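The Block That Wouldn't Let Go: speaker notes 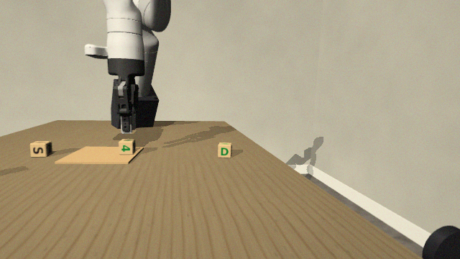 Okay, so the fault! I love this one. The arm picks a block, carries it to the mat, opens, backs off. Up to 40 times in a row, perfect. Then on one run the block rides back up with the fingers and gets flung at the wall.

Pause here. Let them guess. (Someone always says friction.)

We blamed friction too! Gwendolyn spent most of April on contact settings. Then Sándor Deák read the log line by line and found it at step 657: the open command went out, the arm started its retreat 6 steps later, and the fingers were still closing. Two commands, one queue, wrong order.

Fix: the retreat waits for a measured finger gap. We reran all 700 trials in Irnow, no flung blocks.

Safety point, go slow. On the real arm at Brodidport that's a block heading for somebody's face. Check the gap, don't trust the command.

Next: Tran's log viewer, if time.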